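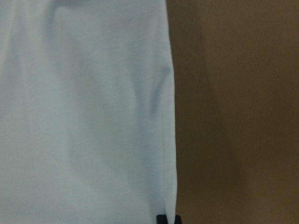 Folding is the job everyone at Hudik has done and hardly anyone has missed. We look after workwear for hotels, clinics and a couple of schools, and for years the last step before packing was a long line of people doing the same few movements until the end of the shift. Since July we've had a pair of robot arms learning to do some of it, and I've been going down there at every tea break like a child at an aquarium! What I love is how hard cloth turns out to be. A box stays a box, but a pale shirt hanging in soft folds has a different shape every time you look, and the edge you want to take hold of is one nearly straight line beside a lot of bulges and shadow. Our folders find that edge with their fingertips while talking about something else. Watching the arms try has made me respect my colleagues' hands more than any training day ever did.

The project goes by the name of Jitura in the building, and it has 12 of us on the rota, two at a time. You can sign up whichever department you're in. The people who came over from the folding line are the ones we all go to with questions, as they know what a good fold is and can say why a bad one will slide off the pile. A few of them used to finish a shift with sore wrists. Now they spend part of the week on the line and part of it here, setting out cloth, judging the results and arguing (cheerfully) over sleeves.

Both arms at work, one to each side. The tape lines on the brown paper give us all a way of talking about where things are, and "up to the top line" has become a proper instruction.

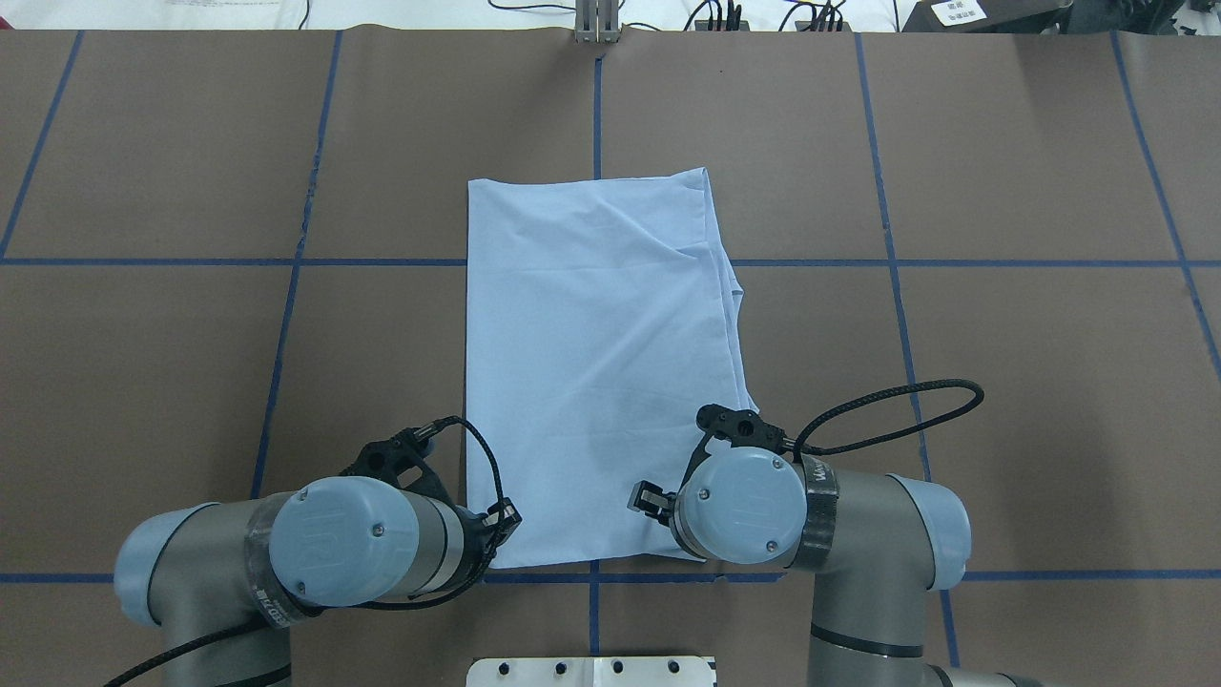 Azar wrote under the first batch of photos that the folding was never the part that wore people out, it was the standing still, and that the best thing about the new rota is getting to walk about and use your head. The same comment asked for the rota to stay open to the night team as well, and it will.

We've had plenty of other comments too. The most common question is what happens to the line. For now it's all still there, and the 18 people on it have the same hours as before. What has changed is the mix. There's more checking, more mending, and more time for the awkward pieces that were always left until last. Mereck, the hotel laundry we share a yard with, sent a group over for an afternoon and they stayed until we had to lock up.
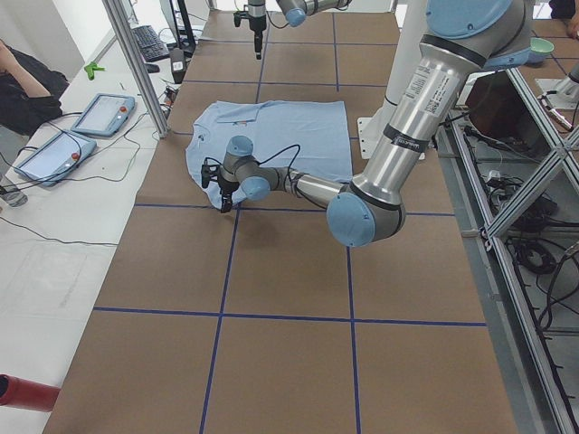
Taking the corner of a light blue T-shirt, with the pendants on the side table.

I'm fond of that moment when the fingers come down on a corner. Everyone leans in a bit, even those who have watched it 55 times. The next gallery will be from the packing end, where the mending bench has moved to and where the light is much better. If you'd like a turn on the rota, put your name on the sheet by the canteen door, and bring a shirt you don't mind having folded badly.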